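Collegejacke falten, ohne dass der Aufnäher knickt?

Kirko80
Hallo zusammen, ich miste gerade den Kleiderschrank aus und hänge an einer Jacke fest. Hahnentritt, schwarz-weiß, ziemlich dicker Stoff. Aufhängen geht nicht, die Stange ist voll. Also Schublade – aber wie?

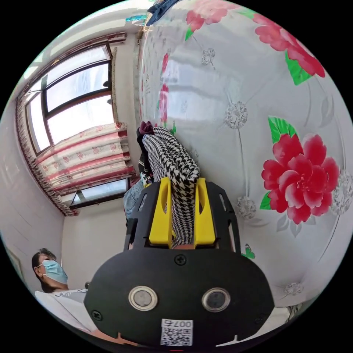

Gerollt habe ich bisher alles, von Socken bis Pulli, und bei Shirts klappt das super. Bei der Jacke wird daraus eine Wurst, die nach einer Woche total verknautscht ist. Auf der Rosenbettwäsche habe ich wenigstens Platz zum Üben, der Tisch ist zu klein.

lemitz_134
Rollen würde ich bei so was nie. Zum Falten:
1. Jacke flach hinlegen, Vorderseite nach oben, und Knöpfe zu. Das blaue N muss glatt liegen.

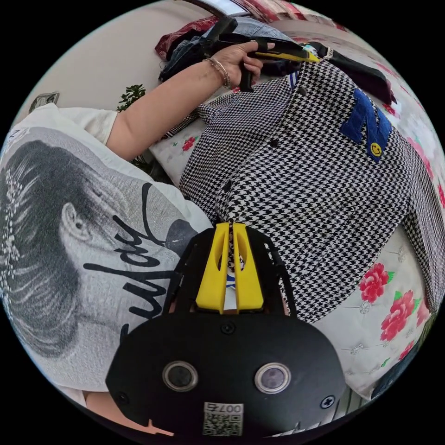 2. Umdrehen, Ärmel nach hinten einschlagen.
3. Von unten einmal hoch, fertig. Mehr als 2 Lagen mag der Stoff nicht.

Severyn Mykhailiuk
Sehe ich anders. Vorderseite nach innen, dünnes Tuch auf den Aufnäher, dann scheuert auch der Smiley nirgends. Meine liegt seit Juli so und hat keinen Knick.

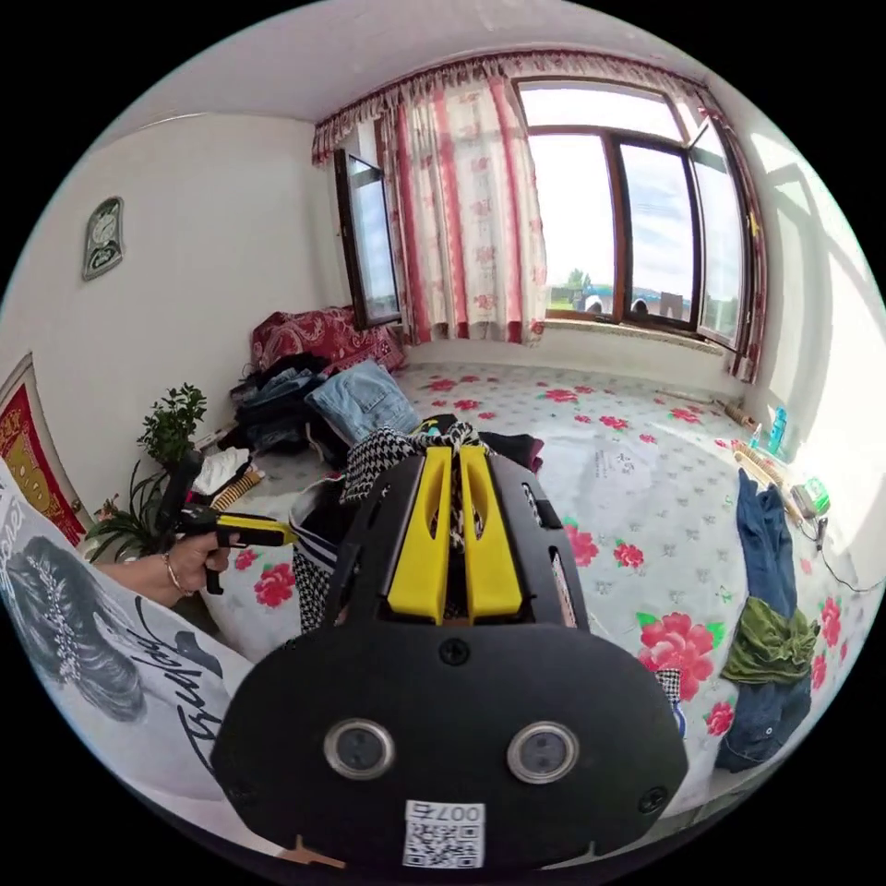 Forum Haushalt & Ordnung – Team Kleiderschrank

lemitz_134
@Severyn: Nach innen drückst du den Flausch doch platt! Mit Tuch erst recht.

Kirko80
Streitet euch nicht :) Ich habe jetzt beides probiert. Die Variante von lemitz geht schneller, aber die Ärmel rutschen mir ständig raus, und die gestreiften Bündchen stehen dann ab.

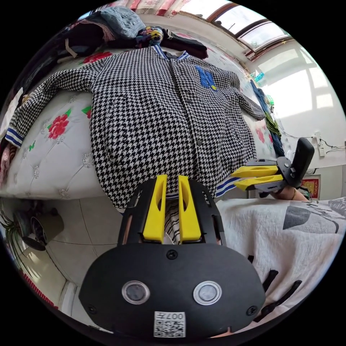 Vielleicht schlage ich die Ärmel über Kreuz ein, das hatte meine Mutter bei Strickjacken immer so. Der Rest vom Haufen kommt morgen dran, vor allem die Jeanssachen.

Đạt Đinh
Über Kreuz mache ich auch, geht prima. Und bitte keinen Vakuumbeutel, da kriegst du die Falten nie wieder raus.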